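## 3. The table and what was put on it

We want to spend a little longer on the table than papers of this kind usually do. When we went back through the earlier work on sorting and pairing small household goods, we kept running into the same difficulty: the authors told us plenty about how the tasks were scored and very little about what was lying on the table, how far apart it was, or what it was lying in. Anyone who has tried to find a dropped earbud on a patterned bedspread will know that these things matter a great deal, and we would like readers to be able to set up our table at home, or in their own lab, without having to write to us first (although we are always glad to hear from people!).

### 3.1 Choice of objects

The Nornberg study began with a much wider basket of goods. In the February pilot we tried buttons, batteries, hair clips, keys, sewing bobbins and the caps of felt-tip pens, 11 kinds of object in all, and we grew fond of several of them. Wireless earbuds and their charging cases won out in the end, and for reasons that had more to do with daily life than with theory. They are small and light, they come in pairs, and they have a home of their own that they are supposed to go back to. A button does not really belong anywhere until somebody decides that it does. An earbud belongs in its case, and the people who helped us with the pilot understood this without a word of instruction.

They are also awkward little things, and we came to see that as a virtue. An earbud has a rounded head and a stem, and it seldom settles the way one would like it to. It may come to rest with the stem pointing toward the edge of the table, or away from it, or it may roll over on its side so that the stem has to be found before it can be held. The cases are easier to get hold of but slippery in company – put a few of them together in a small container and they lean on each other, and taking one out tends to shift the rest.

### 3.2 Layout

All the layouts in the Nurnilgate set are built from the same modest collection of parts: the boards that cover the tabletop, a small open bin for the cases, and a shallow tray in two colors for the earbuds. The layout we call Bralleck, shown in Figure 2, is the one we return to most often in the rest of the paper. It has four white charging cases piled in a yellow plastic bin near the back center, and four white earbuds on the tray in front of it and to the right, two in the blue section and two in the red. The bin is placed first and everything else is placed by reference to it. The tray is then set down at a slight angle to the table. We did try squaring it up, and the result looked very neat, but it also looked like nobody's table that we had ever seen.

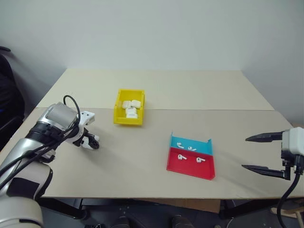 The spacing between the earbuds took more thought than we had expected. In our first attempts they were poured onto the tray in a heap, in the way one might empty a pocket, and the first minute of every session went to teasing them apart. That is a perfectly good task and somebody should study it, but it was not the one we had set out to look at. From then on the earbuds were laid down one at a time with clear space between each and its neighbor, while the cases were allowed to pile up as they pleased. The contrast turned out to be useful. One half of the work begins with objects that stand apart, and the other half begins with objects that touch.

The two colors of the tray carry no meaning of their own. We did not use blue for one ear and red for the other, and an earbud's place on the tray says nothing about the case it should go into. The colors serve as landmarks, which makes it much easier to write down where a thing was ("red side, left") and to put it back there for the next session. A white earbud also shows up nicely against either of them. The pale boards underneath are less kind in this respect, and an earbud that has strayed off the tray can be surprisingly hard to pick out.

### 3.3 Variations and resetting

We prepared 35 variations on the basic layouts, changing the angle of the tray, the way the earbuds lay, and the order in which the cases were dropped into the bin. Each variation was recorded on a paper card with a small sketch and a line or two of notes. A session was made up of 60 placements, after which the table was cleared and wiped down and the next card was taken from the box. The Lengyel layouts follow the same procedure but leave out the bin, so that the cases rest directly on the board, and these are treated separately in Section 5.

Resetting a pile exactly is, we should admit, a hopeless business. We could return the earbuds to their places with fair accuracy by following the card, but four cases dropped into a bin will settle as they like, and after some unhappy afternoons spent nudging them with a pencil we stopped trying. What the cards fix is the number of cases, the bin they go into and the order in which they go in. The remaining differences we count as part of the task, and over 100 resets they give a fair picture of the small disorder that a container of loose cases falls into when it is used every day.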